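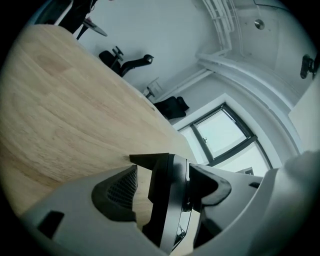 Progress report: Grecu grasp planner, March
Prepared for the Drunwood fund by Floarea Radu

Reading time: 2 minutes

It has been a very good few weeks! The planner now takes its grasps straight from the hand-held gripper recordings, and the new tracking code is the part I'm most pleased with. We have 1255 recordings in the store, 845 of them checked and ready for training, and the Batville office has begun sending us theirs as well.

Tracking. The old code lost its place whenever a plain white wall or ceiling filled most of the view. Benedicta Acheampong rewrote the matching step so that it leans on window edges, pipes and chair legs instead, and corrects for the bend of the wide lens before it does anything else. Of the recordings we had set aside as unusable, 53 now give a clean path from start to finish (I ran them twice to be sure).

Face blurring. Blurring runs at import, before anyone on the team opens a file, as agreed with you at the Doltville meeting. It copes with tilted heads and with caps and headsets. 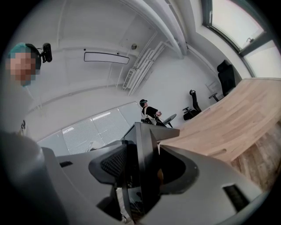
Gripper view in the office, with the face blurring applied.

Planning. The planner offers three candidate grasps and scores each for reach and clearance. Scoring is still slow when there are chairs close to the table, and we'd like to fix that before adding anything new.

Next period. Speed up the clearance check, finish checking the remaining recordings and send you the replay viewer to try. We are within budget and have no changes to request.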